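Home | Products | Support | Tickets

Clavasell dual-arm kit: left gripper late to release
Status: open

Left gripper opens up to 2 seconds after the command when placing paper cups on the wire holder. Right side is fine. Firmware 22, Boment controller.
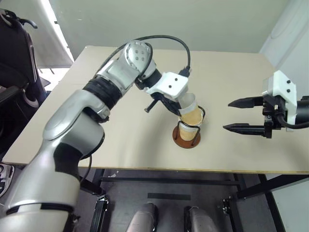 Does the delay happen with the arm unloaded?
It only shows when the gripper is closed on a cup. Empty cycles run to time.

Swapped the two gripper cables at the controller on Sunday. Fault stayed on the left.
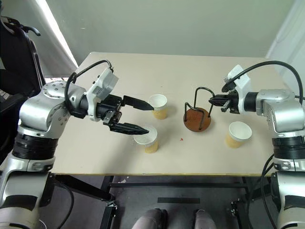
Grip force is at the default on both sides. Will lower it on the left and rerun before asking Bodin for a replacement.

Last updated: August

Related tickets
Jillenero cup routine stops at step 2
Clavasell wrist cable length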